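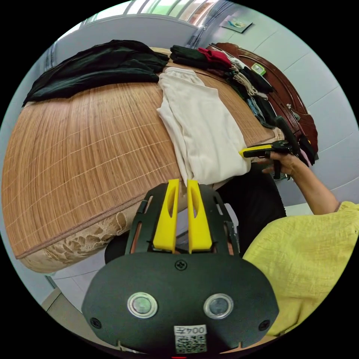 Entry 423, Friday, bedroom table of contents still to come

Folding on the bed again, on the bamboo mat, and I'm a complete convert! I used to do all my test folds on a padded ironing surface and wondered why the edges crept. The mat has just enough slide in it. You lay a sleeve down, you push it with the flat of your hand, it goes where you want and then it stays there. On a quilt the same sleeve drags the quilt along with it and you end up smoothing two things at once.

The other thing I love about the mat is the lines. The strips are fine and parallel, and there's a faint grid of paler lines on top, so I have a ruler under everything without owning a ruler. Line up a waistband with one of the pale lines, bring the hem up to meet it, and the fold is square. I had been marking the old surface with tailor's chalk like an animal.

Order of work, for Safta Ene and whoever picks up Monday's pile:

Start with the dull stuff. T-shirts and plain cotton things first, stacked toward the head of the bed in a row. I keep the row on a slant so I can see the edge of every stack while I'm kneeling at the side. Blacks together, then whatever colors turn up. I'd rather have black with black than shirts with shirts, because in a dim closet I can't tell black things apart anyway and I want to bring the whole stack to the window.

Then trousers. Lay them lengthwise on the bed, legs pointing at you, and let the last bit hang over the side if it wants to. That was a find! With the hems over the edge the weight pulls the crease straight while you work on the top. Mircea Rusu showed me this years ago with tablecloths at the Henuvley place and it took me until this April to try it on clothes.

Velvet last. Anything dark green and plush gets left in a heap on the far side until everything else is done. Do not try to be efficient and fold the velvet while you wait for your knees to recover. I did that in the last session and every cotton thing I touched afterward had green fuzz on it. Heap first, brush the mat, then fold the velvet with the pile facing in.
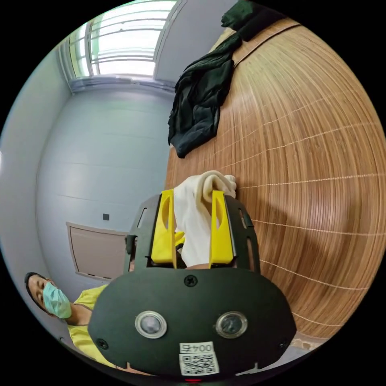 Pale cloth deserves its own paragraph. Cream shows everything: chalk, fuzz, the gray from your fingertips after a run of black cotton. Wash hands, dry hands properly, then start. If it's a soft cloth with no real shape to it, pick it up in the middle and let it hang before you decide anything. The drape tells you which way the grain runs, and once you know that you can fold with it. I fought one soft piece for most of an afternoon last month, folding against the grain, and it kept opening up like a flower. Very pretty, useless in a drawer.

Things I tried on the Ernberg fold (my name for it, after the street where I learned it, I don't think it has another one):

First version, sleeves in, hem up to the collar, then half again. Flat and neat, but it slumps when you stand it on its edge.

Second version, sleeves in, hem up to just short of the collar, then thirds. Stands up by itself! I was so pleased with this I went and got Octavian out of the kitchen to look at it. He said it looked like a shirt. Fine.

Third version, same as the second but with the last third tucked into the pocket the hem makes. Stands up, survives being thrown across the room, takes too long. Good for packing a bag, silly for a drawer you open every morning.

So the drawer standard is version 2 and the bag standard is version 3, and I've changed the card on the closet door to say so. If you find the old card, recycle it.

Thick tops: version 2 is no good on anything heavy. I put a knit from the Pascu bundle on the kitchen scale, 500 grams, and it would not stand whatever I did. Roll those, or lay them flat at the bottom and stop worrying. Ok-hee Geum has been rolling hers for ages and the shoulders look better than mine.

Hands. Keep the left hand as the anchor and do the moving with the right, then swap for the next garment. My right wrist was sore after the long session and swapping fixed it. Pinch the corner, lift higher than you think you need to, then lower it. When I lift low the corner drags and I get a little wave along the hem. When I lift high the whole panel swings over in one piece and lands with that lovely soft flop. I could do that all day. I more or less did.

Bed height: a bit low for me. Sitting on the edge wrinkles whatever is next to you, so kneel on a cushion or stand and take breaks. The tiles are murder without the cushion. Next time I want to try dragging the mat onto the long table in the back and see if the slide feels the same over something hard. My guess is it'll be slightly worse, the mattress gives a little when you press and I think that helps set the crease.

Spacing between garments matters more than I expected. Leave a strip of bare mat between one and the next, a hand's width is plenty. When they touch, you catch the neighbor's cuff and bring it along. A strip of mat also gives you your pale lines back.

To do:
- brush the mat both ways, along the strips and across
- new card for the Cuvura drawers (they're shallower, version 2 may need a narrower third)
- ask Mircea what he does with collars
- longer cushion 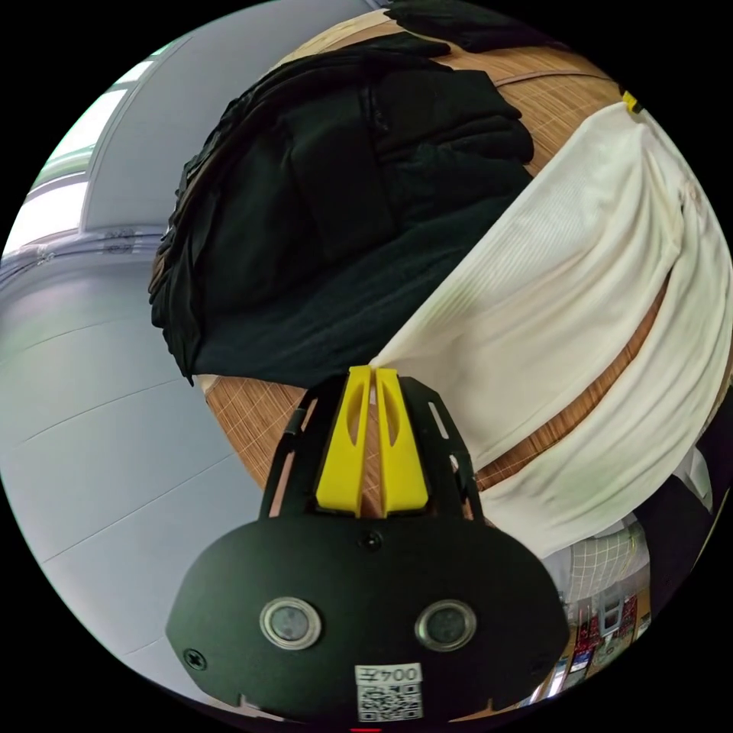
Safta Zamfir wrote under this one: I tried version 2 on the children's shirts and the thirds come out too fat, they fall over sideways. Halves work for anything small. Also, on the velvet, I steam mine on a hanger and never fold it at all, so I think you're making trouble for yourself there. Totally with you on the mat, though. Mine is older and the slide has gone a bit uneven in the middle where people sit, so I fold near the foot end.

Good point on the small shirts, I'll add halves to the card. I have no hanging space for the velvet, so it's staying folded for now, but I'd like to see how yours looks after a season on the hanger. And if the foot end of yours is still slippery, bring one of your awful starched collars over and we'll test them side by side. Octavian is making soup.

Filed under: Folding notes, Drawers and closets, Workbook

Recent entries
Brushing velvet without flattening it
What goes in the Pascu bundle
Cuvura drawers, first measurements
Socks, again
Tablecloths at Henuvley

Contact the workbook | Copyright the authors of the entries | Back to top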